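Forik low-tack masking tape: review

Masking tape is one of those things most people buy at the till without looking at the label. We did the same for years, and then had to repaint a stretch of skirting board because the cheap roll had let the gloss run underneath. This time we bought a case of Forik low-tack, enough for a full house of decorating, and used it in every room over the summer. It isn't the cheapest tape on the shelf. For painted walls and new woodwork we think it is worth the extra money, with two reservations that come further down.
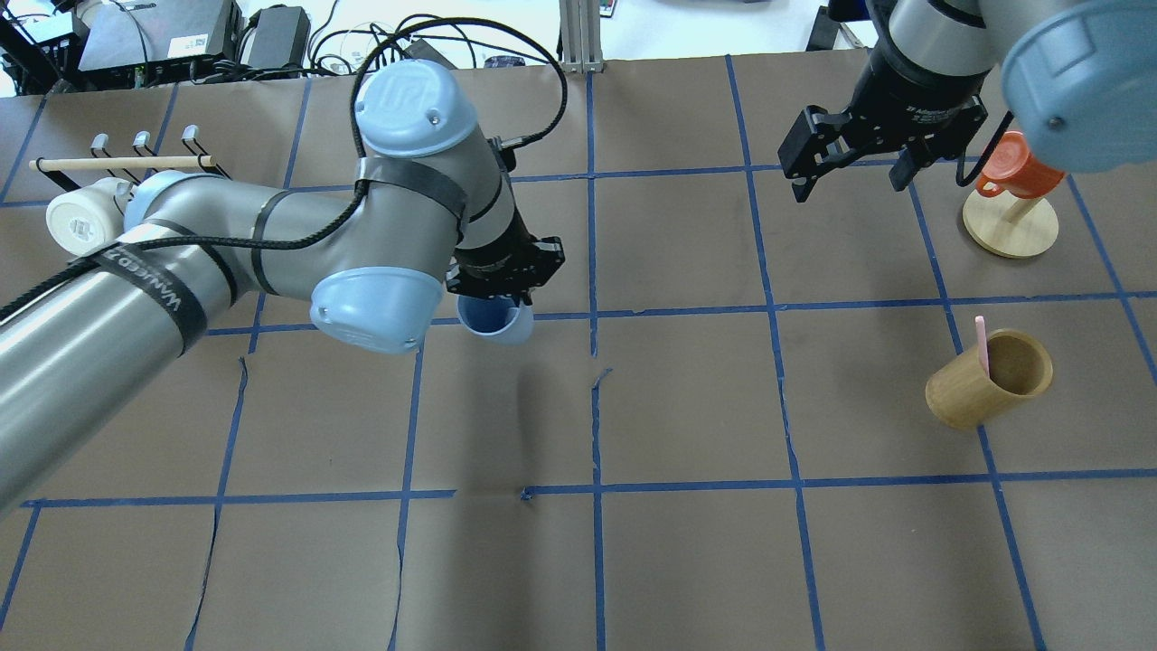 Words by the Pondeck home desk
Oct 7, 2020

The house is a terrace with a mixture of surfaces. The front room has old plaster under lining paper. The back bedroom was skimmed last year and painted with two coats of matt emulsion. The stairs have pine spindles that were varnished at some point and have yellowed since. The kitchen units are painted, and the window frames are wood at the front and plastic at the back. We used the same width of tape all the way through, apart from the spindles, where a narrow roll was easier to bend.

Unrolling it is pleasant enough. The tape comes away evenly, makes little noise, and tears straight across by hand if you pinch it first. If you tear it in a hurry you get a ragged end, which doesn't matter on a long run but is annoying in a corner where two pieces have to meet. We ended up keeping a filling knife in one pocket and tearing against that. A cheap plastic dispenser would do the same job.

Edges are where the money goes. On the skimmed bedroom wall we taped a line between a pale grey and a dark green and got a clean join for the full length of the room. We pressed the tape down with the back of a spoon, painted a thin coat of the pale colour along the edge first, let it dry, and then put the green on. Without that first coat there was slight bleed in three places. Forik's label doesn't mention the trick at all, and it should.

On the lining paper the result was less tidy. There is a faint texture to the paper and no tape will sit into every dip. We got a line that looks straight from the sofa and a bit furry from close up. Hirkano's tape, which we had half a roll of, did no better on the same wall and pulled off a small flake of paper on the way. The Forik didn't lift anything.

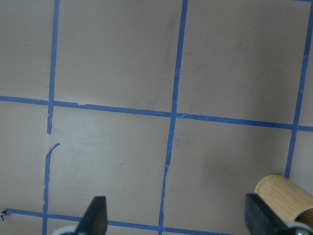

How long can you leave it up before it starts to leave glue behind?

The label says 14 days indoors. We left a strip on the bedroom wall for 16 and it came away clean, but a strip on the front window sill, which gets sun all afternoon, left a sticky line after half that time. White spirit on a rag took it off. On anything sunny we would have the tape down within two or three days.

Woodwork was the best of it. Skirting boards took the tape well provided they had been wiped down and left to dry. Dust is the main enemy, and sanding dust in particular gets on the glue and stops it holding. On the spindles the narrow roll went around the curves with a few small creases, and we pressed those flat with a fingernail. The varnish had been sanded lightly and nothing came off with the tape.

The plastic window frames were a different story. Low-tack tape doesn't grip shiny plastic for long, and two lengths had dropped off by the next morning. We went over them again with ordinary masking tape, which held. That is the first reservation. If most of your job is plastic frames or tiles, buy something stickier.

The second is the core. The cardboard tube in the middle is thin, and rolls that had been at the bottom of the box were squashed into an oval. A squashed roll still works but it jerks as it unwinds, and on a long wall the line wanders. We sent one back to Sfeir, where we bought the case, and they replaced it without any fuss. The replacement was also slightly oval.

We also used up odds and ends of it on other things. It is good for labelling paint tins, since you can write on it in biro and peel it off when the tin is empty. It is useful for marking out on the floor where furniture is going to go before you carry it upstairs, and it peeled off our carpet without taking any fluff. It is no good for parcels, and it lets go in damp weather, so it is wasted outdoors.

The Sfeir page for this tape has 1,528 customer reviews. The complaints we read were mostly the same as ours, with squashed rolls coming up again and again. A few people say it tore their wallpaper. We didn't have any patterned paper to try it on and would test a corner behind a door first.

Take it off slowly, pulling back on itself at a low angle, while the last coat is still just soft. If the paint has gone hard, run a sharp knife lightly down the edge before you pull. We forgot on one door frame and took a strip of gloss off as long as a hand.

We have used close on four boxes' worth of other brands in this house over the years and would go back to this one for walls and wood. We'll be doing the hall ceiling in November and have kept three rolls for it.
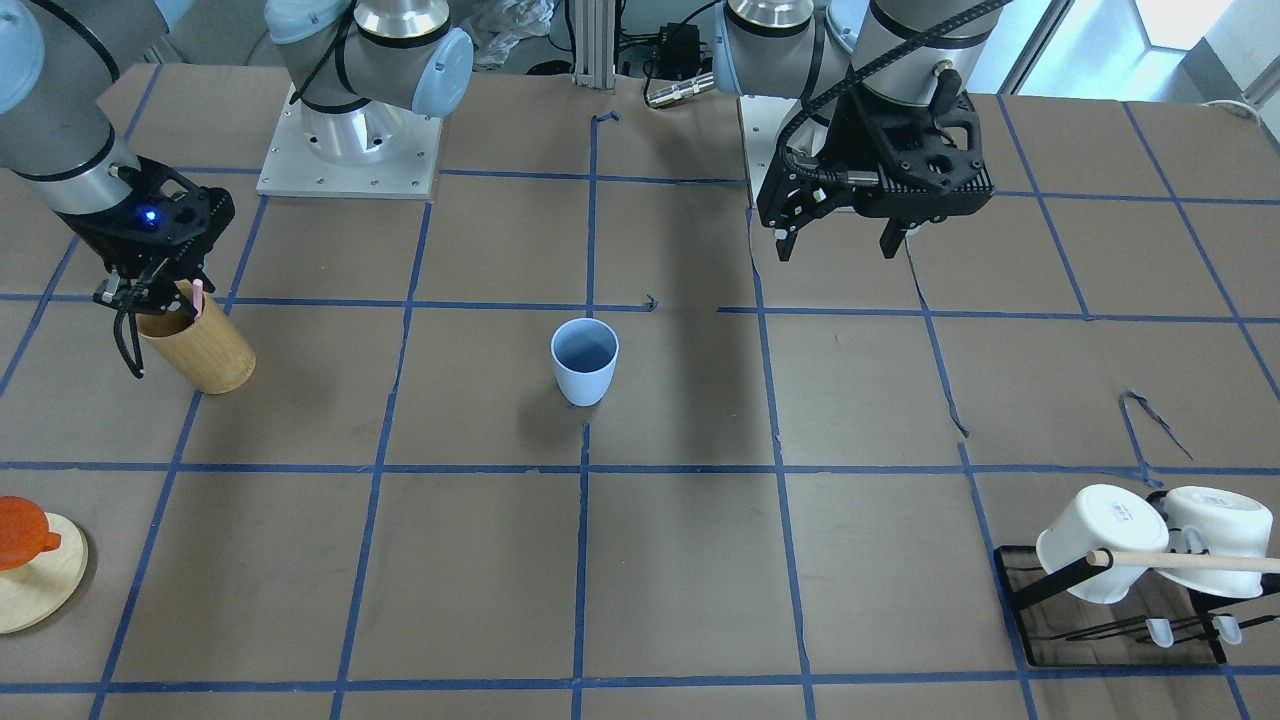

Blue tape laid in squares, with a wooden cup standing by.

Good: clean edge on smooth paint, easy to tear, gentle on old paper
Bad: squashed rolls, poor on plastic, dislikes sun
Would we buy it again: yes, for indoor work

Related reviews
Hirkano angled brush set, three sizes
Filling knives under test: stiff or flexible?
Sfeir own-brand dust sheets
Forik sugar soap, ready mixed
Small rollers for doors and radiators
Is a paint kettle worth having?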